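Venckus Ratings Desk – Support
Ticket 3320
Subject: Overnight cable numbers missing from the morning table, and one show counted twice
Product: Dindumeo import tool, with Stokitz export
Status: Solved, waiting for one confirmation
Priority: Normal

Opened by customer, Thursday, 7:40 a.m.

Good morning,

I write the daily TV ratings post for Drudby, a small site about television. Every morning I load the overnight file into Dindumeo, and it makes the table which I paste under the article. Today the broadcast part was fine, but the cable part stopped after row 269. The file has 300 rows. I opened it in a text editor and all of the rows are there.

Also, one of our drama shows is in the table two times. The first line has the preliminary number and the second line has the final number. Before this week the final number always replaced the preliminary one.

What I have tried until now:
- I loaded the same file again. Same result, stops at 269.
- I loaded the file from yesterday. It loads completely.
- I changed the browser. No difference.
- I logged out and logged in again.

My post must be online at 11. Today I can type the missing rows by hand, but I would not like to do this every day.

Reply from support, 8:15 a.m.

Hello, and thank you for the clear report. Please send us the original file, without opening and saving it in a spreadsheet first. A spreadsheet program sometimes changes the quotation marks and then we can't see the real problem.

Please tell us also which export profile you use in Stokitz. You can find it under Settings, then Output, in the second line.

Customer, 8:32 a.m.

The file is attached as it arrived. The profile is "Cable daily, short names." I did not change it this season.

Attachments:

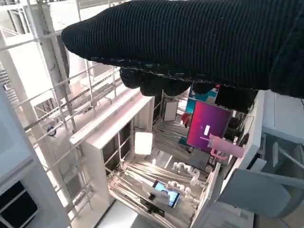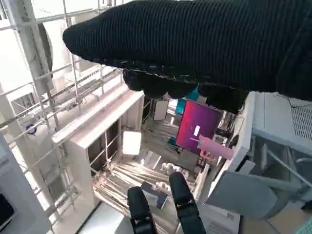 I looked at row 270 myself. It is a reality show, and its title has a comma and also an opening quotation mark, but I don't see a closing one. Is it possible that the tool thinks the title continues until the end of the file? I am not a technical person, so please excuse me if this is a foolish question.

Reply from support, 9:05 a.m.

It is not a foolish question, it is the correct answer. The title in row 270 opens a quotation mark and never closes it. Dindumeo then reads everything after it as one very long title. This title is over the limit for the field, so it is dropped, and the rest of the rows go with it. There should be a warning on the screen, but the short names profile hides warnings. We have reported this to the developers.

For today, please do the following:
1. Make a copy of the file.
2. Open the copy in a text editor and add the closing quotation mark after the title in row 270.
3. In Stokitz, switch to the profile "Cable daily, full names."
4. Load the copy again.

The double show is a separate matter. The preliminary line has the show ID 1965, and the final line has the same ID with a space in front of it. For the tool these are two different shows. You can turn on "Trim spaces in ID" in the import window, on the bottom left.

Customer, 9:28 a.m.

I followed the steps. All 300 rows are in the table now, and the drama show appears only once, with the final number. It lost 0.1 against the preliminary, so it was important for us to have the right one. The fans of this show check every decimal, and they write to me very quickly when something is wrong.

Two questions remain:

First, with the full names profile the titles are too long for my table on the phone, and the column with the 18–49 rating moves out of the screen. Can I have the short names and the warnings together?

Second, does the trimming also change the older weeks? I compare each episode with the week before, and I don't want my season averages to change without my knowledge.

Reply from support, 10:10 a.m.

On the first question: not yet. Until the fix is ready, you can load with full names to see if there are warnings, and then load again with short names for the final table. We know it is double work.

On the second question: trimming works only on new imports. The older weeks stay as they are. If you find a double show in an older week, you must delete the wrong line in the archive view, and the season average is then calculated again at night.

Customer, 10:22 a.m.

Thank you, this is clear. I checked the last three weeks of the archive and found one more double, a hockey game which has a preliminary and a final line. I deleted the preliminary one. I will look tomorrow morning if the average is right, and then you can close the ticket.

Internal note, 10:30 a.m.

Hidden warning passed to developers. Keep open until the customer confirms the average.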